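Through road (settlement)

By Shewit Abera
Revised in November by Tsion Mamo

A through road, also called a village main street or passage road, is a public road that carries long-distance or regional traffic through a built-up settlement. It serves two purposes at once. It forms a link in the wider road network, and it gives residents, shops and delivery vehicles access to the buildings along it. The term is used in planning and traffic engineering to set such streets apart from bypasses, which carry traffic around a settlement, and from residential streets, which carry mainly local traffic.

Origin

Most through roads in older European settlements follow routes that existed before motor traffic. Houses were built close to the road so that residents could trade with travelers and reach their fields at the rear. When the routes were later paved and widened, the space between the building fronts did not change. The width of the modern road is therefore often set by walls and foundations that are much older than the pavement.

In larger villages the ground floors along the route were gradually converted to shops, workshops and inns. The upper floors generally remained in use as dwellings. Where traffic became heavy, many owners moved bedrooms and living rooms to the back of the house.

Layout

The usual form has one lane in each direction, divided by a broken white line where the width allows. A broken line permits drivers to cross the center when passing a parked vehicle, provided the opposite lane is clear. A solid line may be used at bends, near crossings and at points where the view is limited. On narrow sections the center line is sometimes left out altogether.

Sidewalks are raised above the road and separated from it by a curb. They may be present on both sides or on only one, and their width can change from one property to the next. Door steps, cellar openings and downspouts reduce the space available to people on foot.

Buildings

Two-story houses are common along through roads, with the long side of the roof either parallel to the street or at a right angle to it. Front gardens are rare in the oldest sections. Windows facing the road are often fitted with roller shutters, which are lowered for privacy, for shade and to reduce noise. Roofs are commonly tiled.

Surface and repair

Asphalt is the standard surface. Water, gas and sewer lines usually run beneath the road, and each repair to them requires the surface to be cut and filled again. The new material differs in color and texture from the old, and a street that has been opened many times shows a pattern of strips and rectangles. Manhole covers are set level with the surface but may sink or stand out as the asphalt around them wears.

The condition of a surface is rated by inspection. In the Drorkov district survey, the road was divided into 22 sections, and each section was rated separately for cracks, patches and drainage. Ten were listed for full resurfacing.

Traffic and parking

Through roads carry a mixture of passenger cars, vans, light trucks and buses. Parking at the curb is often allowed on one side. It serves the shops and slows moving traffic, but it also narrows the lane and can force drivers to wait for oncoming vehicles.

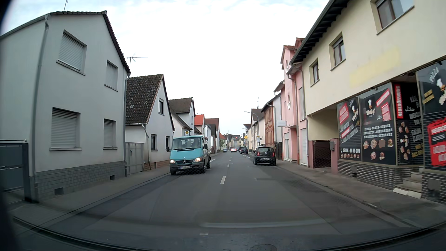 Traffic calming

Measures used to lower speeds include narrowed entrances, center islands, raised crossings and a speed limit of 30 kilometers per hour. In Pestance, where about 1,000 vehicles a day used the main street, the lower limit was introduced together with marked parking bays placed on alternating sides.

See also

Bypass
Curb
Road surface marking
Street furniture

Contact: Alemayehu Reference Works, Editorial Office
Copyright Alemayehu Reference Works. All rights reserved.
Back to top

This site uses cookies to remember your reading preferences. By continuing to use the site, you accept their use.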